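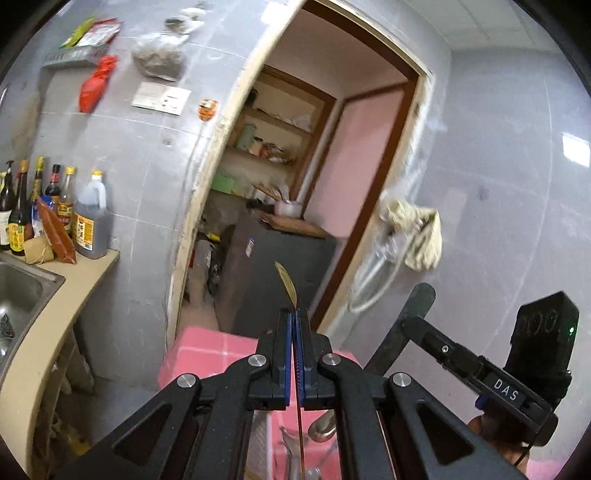
Jan 30, 2025

**Automation at Work, Session 4: who does the job before the robot does?**

Hi all. These are my notes from last time, cleaned up a bit, plus the reading questions I promised. If you missed class, get the whiteboard stuff from Chiharu Kubo, because I didn't copy any of it down (sorry!).

## Where we left off

Last session was warehouses. We ended on the Rutley case, where the conveyor went in and the pickers kept their jobs but lost the walking. I asked if that was a good trade and the room split almost down the middle, and I've been thinking about it ever since. A few of you who've done that kind of work said the walking was the only part of the shift when you could talk to anybody. I'd never have gotten that out of the article.

So hang on to that idea. When a task gets automated, other things that were riding along with it go too — some you're glad to lose and some you aren't.

## Today's case: Sisum

Sisum is a small outfit that prepares training material for household robots. I like it for this course because the people there are on both sides of the question at once. Their job is handling kitchen things with a hand-held gripper so that a machine can later learn the same motions. Picking up a spoon. Putting it down. Picking it up from a slightly worse angle. The work happens in ordinary kitchens, with the condiments on the counter and bags hanging on the wall, and that's on purpose. A robot that has only ever met a clean lab bench is no use in anybody's home.

Look at how narrow the two blue pads are compared with your own fingers. They've closed on one long, thin utensil with a gold-colored end, and there's a spoon and something like a fork on the pink tabletop underneath. Now think about how you'd pick that thing up yourself. You'd probably slide it to the table edge, or press one end so the other tips up, or roll it into your palm without looking. With two pads you get to squeeze, and you get to choose where. Everything else has to come from the arm.

Emmett Halvorsen trained new operators at Sisum for two years before he came to talk to us, and he told us the first week is humbling for pretty much everyone. Good cooks struggle the most, he said, because they keep trying to do it the quick way. One of his trainees had run a restaurant line for years and got so mad at a soup spoon that she had to go outside!

### What a shift looks like

This is from Emmett's talk, so treat it as one person's account:

- 35 short tasks per block, with a break after each block
- the task sheet says what to move and where, never how
- you mark your own failures, and failed tries are kept
- a second person goes over the block before it counts

We spent a good while on that third point. At most jobs a dropped spoon is something you hope the boss didn't see. At Sisum you write it down and it may be useful to somebody. Emmett said it took new people a month or so to stop hiding their mistakes, and that the ones coming from places with strict quality checks took longest.

### What people liked and didn't

Emmett let me use the results of an in-house survey. Out of 29 operators, 20 said they'd recommend the job to a friend. The comments were the good part. People liked the quiet and the regular hours. They did not like the sore wrists, and several said their hands felt "dumb" at home afterward, like they were reaching for their own forks with two fingers.

One comment I read aloud twice: *"I used to be a person who was good in a kitchen. Now I'm a person who is slow in a kitchen for money."* I don't think that's purely a complaint, by the way. We argued about it and I'm still not sure how it was meant.

## Compare: Drudden and Ashworth

Two quick ones to set next to Sisum.

**Drudden** (commercial dishwashing). Machines came in to sort the cutlery. The sorters were moved to loading and inspection at the same pay. Management counted it as no change. The workers counted it as a big one, since inspection means standing in one spot under a bright light, and the old sorting table was where everyone stood around together.

**Ashworth** (hospital meal trays). The tray line was automated in stages, and the crew was asked to help set it up. They were asked what went wrong on a normal day, and they came back with 477 separate notes. Lids that stick. Spoons that nest inside each other. The one cart with the bad wheel. The engineers had planned for almost none of it. The crew wasn't paid extra for the notes, and a couple of them are still sore about that, which I think is fair.

Put those beside Sisum and you get my main question for this unit: **when what you know in your hands turns into something a company can keep, what do you get for it?** Wages for the hours, sure. Is that all? Should it be?

## Terms to know

- **Tacit knowledge**: stuff you can do but have a hard time explaining. Tying shoes is the usual textbook one. I prefer picking a thin spoon up off a slick table.
- **Task vs. job**: a job is a bundle of tasks. Machines usually take a few tasks out of the bundle, and then someone decides what goes in their place.
- **Deskilling**: when the leftover work asks less of you than the old work did. Notice that the Sisum people described almost the reverse and some were still unhappy.

## For next time

1. Pick one small thing you do at work or at home with your hands. Write out every step. Then try it using only a thumb and one finger on one hand, and write down what changed. A page is plenty.
2. Read the Ashworth packet, the first half only. Skip the appendix unless you really love carts.
3. Come with one thing you'd want in writing before you agreed to teach a machine your job.

Office hours are same place as always. If the door's shut, knock anyway — I'm usually in there with headphones on.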